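Acceptance Test

The contract from Tastine ran to 245 pages, and Mélanie Robichaud had read all of them on the train to Drudmont. Section 8 concerned garments. Section 8.3 concerned garments on furniture. The kit under review was the Zilteo, a pair of hand-held grippers with markers, cables and a carrying case, offered on a three-month trial. Her firm, Bélanger, tested equipment for buyers who did not want to test it themselves.

She signed in at nine and was given a chair, a login and the incident log. The log had one entry. It read "strap" and had been closed the same afternoon.

"Do you want the demonstration or the work?" asked Aaliyah Morin, who ran the floor.

"The work."

"They're the same until lunch."
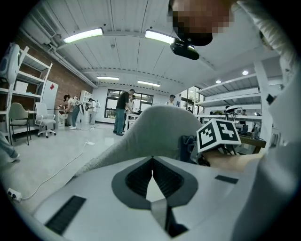 Mélanie began with the operating conditions, as the form required. Interior, heated, fluorescent light. Under "surfaces" she wrote brick, glass and painted metal. Under "obstructions" she wrote that a white cable crossed the open floor to a power strip, and that operators would be looking at their hands. A hand held the marker cube by its stem, and an operator looked down over the scene. She wrote that the markers could be read by a person standing, then struck it out. Reading by persons was not in scope.

The task list was printed on one sheet. Item: cloth, small, dark. Start: seat or back of armchair. End: anywhere the operator could defend. Mélanie asked who had written the last part.

"I did," said Aaliyah. "The original said 'appropriate location.' We lost a morning to it."

"How was it resolved?"

"Badly. There was a vote."

The manual allowed up to 169 repetitions per operator per shift. Mélanie asked where the figure came from. Aaliyah said that it came from Tastine. Mélanie telephoned Tastine, waited through a recorded message concerning firmware, and was told that it came from the floor. She entered the source as circular and moved on to grip.

Grip was satisfactory. The pads held cloth at the tips of the fingers and at the root. The trigger required more force on the left unit than on the right, a difference she could feel but had no instrument to record. She wrote "perceptible." The form offered a box for "negligible" and a box for "severe." She drew a third box. 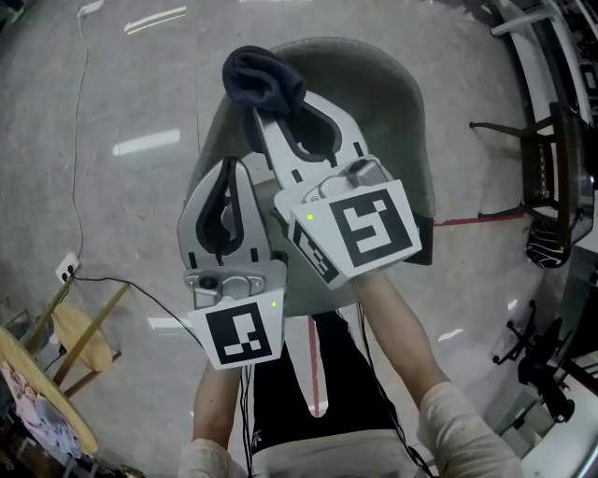
Armchair task, right unit loaded, left unit open.

"What does the left one do during this?" Mélanie asked.

"It waits."

"Is that specified?"

Aaliyah turned to the back of the manual, where waiting was covered under Idle States. The idle hand was to remain visible and relaxed. No definition of relaxed was given.

Mélanie put on the second pair and tried the item herself. She picked up the cloth, carried it over the back of the chair and stopped there. Everything the form asked about had been done. The cloth was off the seat. The fingers were closed. She stood for some time with both arms out.

"Where does it go?" she said.

"Anywhere you can defend."

She considered the stool. She considered the chair again. At the end of her form there was a line for remarks, and she had never in her career used it. She lowered her right arm, released the trigger and asked Aaliyah for a pen.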